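Thread: How many demos before a cup-righting policy stops being embarrassing?
Board: Learning from demonstration > Data collection
12 posts

plaidtable
2022-02-20
OK I am having way too much fun with this and need people to talk to. Task is simple: cups and tubs start on their sides, you stand them up, done. I've got 373 good episodes with the hand-held gripper and the first policy I trained on them already goes for the rim most of the time! Then it meets a container it hasn't seen and pokes at it like a cat. What's next, more episodes or more kinds of containers?

Irow_fan
More kinds. Every time. We did 3,000 episodes with the same two mugs and the result was a world expert in those two mugs.

backdrive
Going to disagree. 373 is small. If the policy is still sloppy on things it HAS seen, new shapes will only make it sloppy on more things. Get to 400 clean ones, hold some back, look at where it misses, then go wide.

plaidtable
It's pretty good on the seen ones, the trouble is mostly approach angle. If the mouth faces me it does great. If the closed end faces me it comes in way too low.

backdrive
Then you have an angle problem and your own habits are in the data. How are you placing things between episodes?

plaidtable
By hand... wherever they land when I let go. So yeah, probably always the same way round.

mossgreen7
We had the same thing on Praltov. What fixed it for us was a list of start poses printed out ahead of time, and you set up whatever the next line says, even the ones you hate. Boring for the first day and then you stop noticing. The Flenier scripts have a pose shuffler if you don't want to write one.

Irow_fan
Seconding the shuffler. It's a bit clunky with more than three objects but it works.

kettle_logic
Can I put in a word against clutter? Start with one object on a plain surface. Learn that, then add. I see people go straight to four things on a patterned cloth in a lived-in room and then wonder what the network is looking at.

Irow_fan
Hard no from me. The room is the point! If you collect on a bare bench you get a bench policy.

kettle_logic
You get a policy you can debug. I'd rather have 30 episodes I understand.

plaidtable
I'm firmly in the messy camp, sorry kettle. Tried the shuffler last night and it's great, it makes me set up things I would never pick. Today's start, with four down at once and the near half of the cloth left clear to stand them up in:
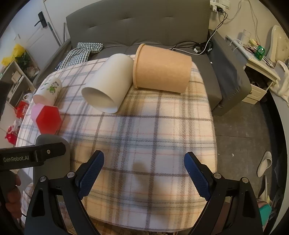

Start pose, all four on their sides. Red hexagon end toward me, kraft tub pointing off to the right.

mossgreen7
Oh nice, that's a good mix. Small printed cup next to the big plain one is exactly the size jump I'd want. The hexagonal one is going to be interesting, flat sides mean it won't roll away when you nudge it, so you may end up teaching two different moves.

backdrive
Rim of the kraft tub is really close against the white cup. Where does a finger go?

plaidtable
My plan is to take the tub by the narrow end and swing it clear. If that feels awful I'll grab the white cup first. I kind of want both orders in there anyway.

backdrive
Keep both but label them. Szűcs, the old mixed-order set, had no labels and the policy trained on it hovered between two objects until it timed out.

kettle_logic
Fine, I'll admit the cloth is a decent test for edges, pale cup on pale ground. I still say do a plain run alongside it so you have something to compare to.

plaidtable
Deal, one plain run for every messy one this week. I'll post numbers when I have them — and if anyone has a trick for picking up thin paper cups without crushing the rim, please tell me, I'm going through a lot of cups.

mossgreen7
Go in from outside, lower down, and close slower than you think you need to. And buy the bigger pack.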